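Last updated: August 4, 2026

Cowie Hall Users' Group
Minutes of the ordinary meeting

Present: Flora Halliday (chair), Kanokwan Onsri, Evander Gourlay, Effie McIver (minutes)
Apologies: Iona Gunn

1. Minutes of the June meeting
Approved with one correction. Under item 4, "boiler" should read "immersion heater".

2. Water heating
EG reported that the immersion heater thermostat has been replaced by Makcombe. The invoice was £674 against a quotation of £600. The difference is for an isolating valve which was not in the original scope. Payment agreed. EG to ask Makcombe for a revised service sheet showing the valve position.

3. Kitchen and small room storage
KO tabled a revised layout for the wall cupboards. Dry goods are to be kept in lidded containers on the upper shelves and cleaning products in the locked unit under the sink. Each group will have one shelf, labelled with the group name. Tablecloths are to be folded and returned to the drawer after use. Unlabelled items left on the tables at the end of a session will be moved to the hall cupboard and kept until the following meeting.

The layout was agreed with 2 in favour and 1 abstention (EG), the chair not voting. EG asked for his view to be recorded that the upper shelves are too high for general use. KO to obtain a price for a step stool.

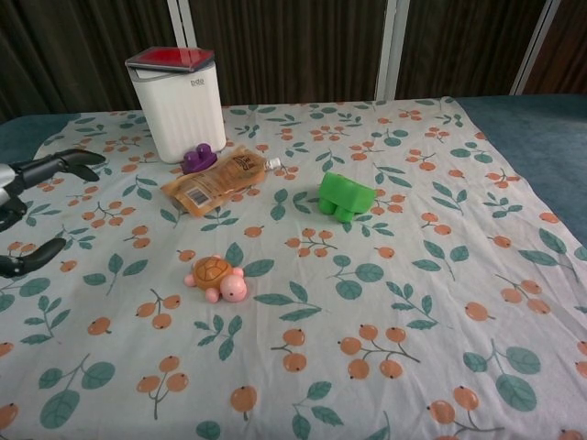 4. Flusgate path
The surface between the side door and the Flusgate entrance remains uneven. FH has written to the owner of the adjoining ground and has had no reply. To be raised again in writing, with measurements of the drop at the kerb. Action: FH.

5. Booking system
The trial of Pakomora for online bookings will continue for a further three months. Double bookings have occurred where a regular session was entered by hand as well as online. EM to remove the paper diary from the porch.

6. Any other business
Replacement of the noticeboard glass deferred until IG is present.

The meeting closed. Next meeting to be notified by email.

Contact: Effie McIver, minutes secretary | © Cowie Hall Users' Group | Back to top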